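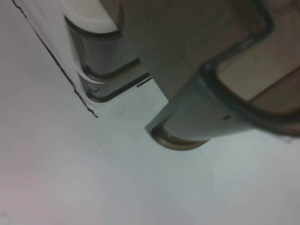 *A white tabletop at Pisine House, Granley.*

**GRANLEY'S PUZZLE LIBRARY MOVES INTO PISINE HOUSE THIS JANUARY**

*990 jigsaws, a long row of tables, and evening hours at last*

GRANLEY - The Clillen Puzzle Library opens its new home at Pisine House this January, bringing the whole lending collection under one roof for the first time. Members will be able to borrow any of 990 jigsaw puzzles, from chunky first puzzles for toddlers to the huge, mostly-sky landscapes that take a patient household most of a winter.

We are thrilled! The library has spent its life in the back half of a church basement on Mill Street, open on alternate mornings and closed whenever the boiler was. Anyone who has tried to browse there knows the routine of moving one stack to reach another. At Pisine House every puzzle will sit on an open shelf with its lid facing out, so people can wander along and pick whatever catches their eye.

The new space covers the former ticket office and the waiting room beside it. The ticket office becomes the lending room, with returns taken at the old counter window (we kept the brass grille, and it still squeaks). The waiting room becomes a puzzle room with seating for 60, where anyone can sit down and work on something without joining or paying.
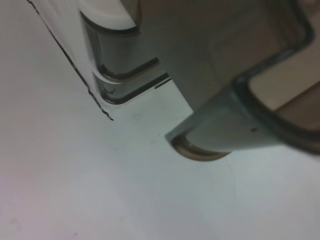 **D'Souza Communications**

Opening hours are the change that members have asked for most often. The library will stay open until 9 p.m. on weeknights, which means people who work during the day can finally come in and choose for themselves instead of sending a list with a neighbor. Mornings will be kept a little quieter, with the lights lower at one end of the puzzle room for visitors who prefer it that way.

Borrowing works much as it always has. A household card covers everyone living at one address, and each card can have 2 puzzles out at a time. Loans last a month and can be renewed by phone or at the counter, provided no one else is waiting. Existing cards from Mill Street will still work, so there is no need to sign up again. New members should bring something with their address on it.

The question of missing pieces comes up every time we talk about the library, so a word on that. Please tell us when a piece is gone! There is no fine. A slip goes inside the lid saying what is missing and where - "one edge, lower left, mostly barn" is a recent favorite - and the puzzle goes back on the shelf. Plenty of borrowers don't mind at all. Pieces found under sofas years later can be dropped in the slot by the front door, and the Clillen team has become remarkably good at matching them up.

Alongside the regular shelves there will be a local collection, made up of puzzles that show Granley and the towns nearby. It includes a hand-cut map of the county, a set of harbor views that used to be sold at the ferry landing, and a wonderfully odd picture of the Granley water tower at night. The local puzzles can't be borrowed, but they can be worked on in the puzzle room, and an unfinished one can be left out overnight if you ask for a tray. Trays slide into a rack along the back wall
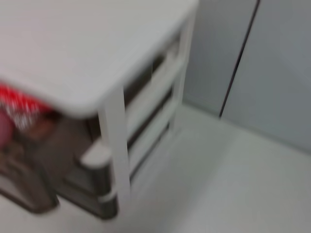

and are held for a week before the puzzle is boxed up again. For larger pieces of work, the staff can set aside table space for a longer stretch, and school groups are welcome to book this way too. Teachers should call ahead, especially in the first few weeks, when we expect the room to be lively.

Families with young children will find the wooden puzzles on the lowest shelves, near the radiator. There is a step-free entrance on the platform side of the building, with parking next to it, and the bus from downtown stops across the street.

Puzzle donations will start up again once the move is finished. Until then, please hold on to them at home. The lending room simply has to settle first, and every box coming over from Mill Street is being checked before it is shelved. When donations reopen, we would especially love puzzles with larger pieces and anything that isn't a cottage.

The Mill Street site has stopped lending, but returns can be left there until Pisine House opens.

**About the Clillen Puzzle Library**

The Clillen Puzzle Library lends jigsaw puzzles to households in Granley and the surrounding towns. Membership is free.

**Press inquiries:** D'Souza Communications, Granley. Visits to Pisine House before opening can be arranged on request.

\# \# \#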